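Does Aid Reach the Workshop? Student project report
Birthe Snorradóttir, 21 June 2022

The Cadcombe scheme promises foreign aid money to small training centers that take on women. The press release says 1,000 women will be "lifted into work." I wanted to know what "lifted" means, and I am still not sure. 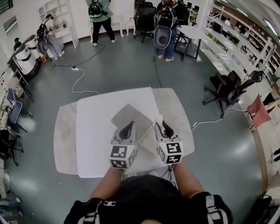 Figure 1. Two hand-held grippers, one in each hand, over a small table.

Fomon, the contractor, sent me its list of 185 women who finished a course. Of these, 119 are marked as employed. The list does not say for how long, or at what pay. When I asked, I was sent the press release again.

Stoica, a smaller partner, was more open. It admitted that one week of paid work counts as a job - a generous rule, if you are the one writing the report.

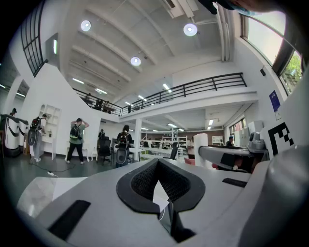 I also asked who checks these numbers. The answer was Oderine, a consulting firm paid out of the same budget. It made 4 visits, all announced in advance. I would not call that an audit.

My interview requests to the women themselves went through Fomon and had no reply. I will try again in July, through Stoica this time.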